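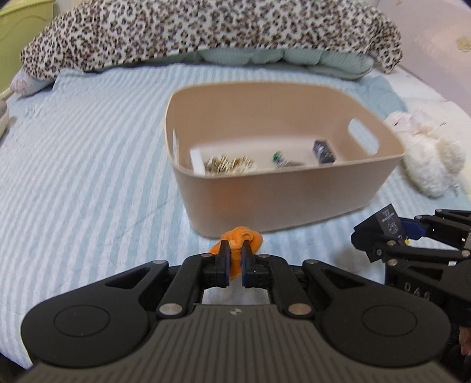
My sister-in-law says one basket per kid is plenty and anything more is just hiding the mess in nicer plastic. She said this on the phone while I was standing over the bed with a pile of small stuff up to my elbows, so thanks for that!

She might be right though. So this is the thread where I try it. One beige basket, one bed, all the little things that have been living in the bottom of drawers since April.

First thing I learned: sort on the bed. I used to do it on the floor and my knees quit before I did. Plus if it's all over the bed you have to finish or you can't sleep (I have tested this, I have also slept next to a pile of junk, it's fine).

The basket is a rectangular one with rounded corners and oval holes for handles. Mine came from Furkwood and it cost 3 dollars, and I went back later for more and they were out. Of course they were.

Handles matter more to me than lids. I bought a set of lidded boxes from Trusis last year and not one of those lids has been on a box in months. The kids pull them off and that's the end of the lid. A basket you can just grab and carry down the hall -- that gets used.

Shiny little gold and silver things are my weakness. We have so many. Treasure, according to the youngest. I wanted to toss half and got a full speech about pirates, so they're staying, next to the flat white thing at the back.

Soft toys are where I get stuck every time. The orange one is all lumps and folds and I couldn't tell you what animal it's meant to be, if it's an animal. It gets to stay too. I'm weak.

Somebody asked how long I give it. I set the kitchen timer for 35 minutes and stop when it goes, even if I'm holding something. The rest waits for the next day. I used to plan whole afternoons for this and then do none of it.

Also yes, the quilt! Blue and white stripes, from Ruggiero, the outlet one past the car wash. I've washed it so many times and I still like it. It does wrinkle if you so much as look at it. I don't iron bedding, I have never ironed bedding, please don't send me tips.

Next up is the hall closet, and I've been putting that off because there's a Flodel shelf kit in there still in its box. 75 screws according to the leaflet -- and one of those tiny wrenches. If anybody has built one, does it need to be screwed to the wall or does it stand up by itself?

Filed under: Home & Tidying / Small Spaces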